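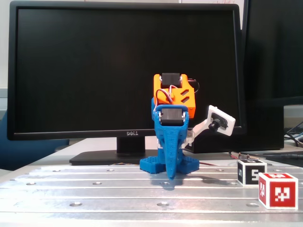
April, bench notes, started 8:40. Main job this morning was the aluminum top on the Gukside table, which has been collecting fine dust in the grooves since we moved it next to the bandsaw. The grooves run the long way in parallel and every one of them holds dirt, and the countersunk holes are worse. They are easy to see when the light catches the rims and easy to forget once you start wiping, because the cloth just bridges over them. The white marker cube with the 5 on it lives on the right side and goes back there when the cleaning is finished.

Vacuum first, brush nozzle, along the grooves. Going across them only moves the dust into the next groove over. After the vacuum I used the stiff nylon brush from the sink drawer, then vacuumed again. The second pass still picked up a fair amount. I had planned on one pass and a wipe and it took most of an hour.

Holes: cotton swab with a little isopropyl, one per hole, turn it around the countersink and then push it down. A couple of swabs came out black. I think that is old cutting oil from when the plate was drilled, as we don't use anything that dark in here. One hole had a sliver of swarf stuck in it that I got out with the brass pick. Do not use the steel pick, it leaves marks on the bevel.

Tried the Sanetti degreaser on the back corner before using it on the rest. Neat, it left a dull patch that I could feel with a fingernail. I diluted it, 200 ml made up to a liter, and tested again beside the first spot. No mark after ten minutes. Wiped down with that, then plain water, then a dry cloth. The dull patch is still there and I'm leaving it. If someone asks, that was me.

Flatness. Put the long straightedge across the plate in three places and ran feelers underneath. Left and middle were fine, nothing over the thinnest blade. On the right there is a slight low spot toward the back. I got 0.15 mm there twice and 0.1 the third time, so call it somewhere in between. Good enough for what we do on it. It was not in the notes from last time, so either it is new or the last person measured somewhere else. Could be the foot on that corner. I backed the foot off and ran it up again until it stopped rocking, and the low spot didn't change, so it is probably the plate.

Measured the plate again for the cover. Depth front to back is 627 mm. The old drawing says 630 and the old cover was cut to the drawing, which explains the flap that hangs over at the front and catches on sleeves. Corrected in pencil on the drawing. Someone with the login should fix the file.

Cover material: there is a piece of the gray felt-backed vinyl left over from the Yan cabinets, rolled up behind the door. Long enough by a little. I want a 12 mm hem all around, so check before cutting that there is enough width after the hem. I did the sum on the back of an envelope and it works, but only if the factory edge is kept on one side.

Screws. The tub marked for this table had two different heads mixed together, flat and pan. The pan heads don't seat in the countersinks and stand up above the surface, and that is what tore the last cover. Sorted them into separate jars. Flat heads are in the jar with the green lid. Pan heads went to the general rack. We are short on flat heads in the longer length, add a bag to the next Durnus order, along with nylon brushes and a box of swabs.

Cubes. Wiped them with a damp cloth only, no alcohol, no degreaser. I don't know how the printing on the faces would take it and don't want to find out. They were put down again in their usual spots by eye. If anybody needs them placed closely, measure from the plate edge and write it on the whiteboard, the numbers that used to be there got erased.

11:15, stopped for a delivery. Came back and there was already a film of dust on the right side. The saw had been run for a few minutes with the extraction off. Taped a note on the saw. I'd still rather move the table over to the window wall, but the outlet on that side is the one that trips, so it stays put until that is fixed.

To do:
Cut and hem the cover, then check the fit at the front edge.
Feelers on the right side again in a month, same straightedge, the one with the yellow tape.
Durnus order.
Make up a new bottle of diluted Sanetti and label it. The one on the shelf now has no label and only I know what is in it.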